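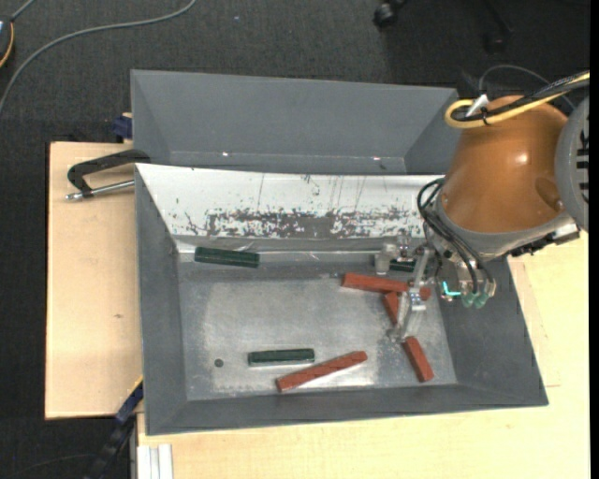 Three evenings with a ceasefire text

12/22/20

I have spent the last three evenings reading the papers from a set of peace talks, and I want to put down what I made of them while I still remember. They are the Drarum talks, held between the provincial authority and the two groups that control the valley north of Dasow. I came to them through my old tutor, Kam-wah Poon, who used to set the first Drarum agreement as an exercise and asked us to find the sentence that would break it. I never found it at the time. I think I have now.

The full record is 841 pages, if you include the annexes. Most of that is minutes. The agreement itself is short and you can read it over a cup of tea.

The sentence is in article 7. It says that both groups will withdraw from the road "once conditions permit". There is no date and no mention of who decides what the conditions are. Rodica Tudose, who led the mediation, raised this in the March session and asked for a joint monitoring team to make the decision. The minutes say the point was noted. It doesn't come up again until the last day, when the text had already gone to be translated.

I don't blame her for that. By then the delegations had been in the same hotel in Benton for over 40 days and two of them were refusing to eat in the same room. Iulian Munteanu, for the northern group, had walked out once over prisoners and come back. Cosmin Cârstea, speaking for the province, kept asking for a signature first and details later. You can see how a vague sentence gets through. Everyone could sign it because everyone could read it their own way.

The prisoner lists are better work. They name each person, where they were held and which crossing they would be handed over at, and they give a fallback crossing at Buzatu if the first one was closed by snow. That part of the agreement was carried out. The road part wasn't, and the convoys still go the long way round.

What surprised me was how little outside governments come into it. I had assumed, as I think most people did, that the whole thing was settled over the heads of the people in the room. There are letters from two embassies in annex C and they are mostly about visas and who would pay for the interpreters. One asks for a copy of the seating plan. If there was pressure, it was put on by telephone and left no trace in the file.

I wrote to Roxana Dinu about this, as she covered the talks for a regional paper and was in Benton for most of them. Her answer was that the pressure came from home. Each delegation had a rival faction waiting for it to give something away, and they were more afraid of that than of any foreign minister. She also said that the heating in the conference room was broken for a fortnight and people kept their coats on, which I mention only as it explains why the minutes for those sessions are so short.

There is talk of a second round next year. The province wants to start with trade and the northern group wants to start with the road. I would start with the road, and with article 7 in particular. Give the monitors a date and a map. If the date is missed, they can at least say so in public and say who missed it. At present each side reports that it is complying, and on the wording as it stands both of them are right.

I still have annex F to read, on grazing rights. It is long and the scan is poor, so it will have to wait until after the holidays. If anyone has a cleaner copy I would be glad of it. My address is on the contact page.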